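Gripper upkeep meeting, Idville workshop group
Minutes, 2025-06-02

Balakrishnan Menon opened with warm thanks to everyone who stayed back in May to get the hand-held pair sorted (it was a long afternoon!). The finger pads are to be wiped down every 90 cycles, and the dotted grip looked over for wear while you're at it.

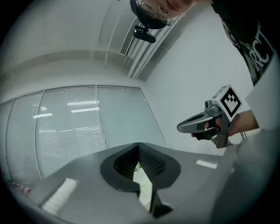 Ibrahim Chukwu asked that the marker cube be checked for play before each calibration, and offered to write the steps up for the Zurneck binder. Agreed, with pleasure.
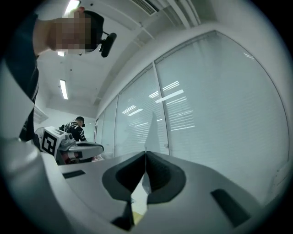 Who orders replacement pads?
Ibrahim does, through Chmielewska, and we keep 18 on the shelf.

Job 2623, the sticky trigger, stays open until Balakrishnan has had a proper go at the spring.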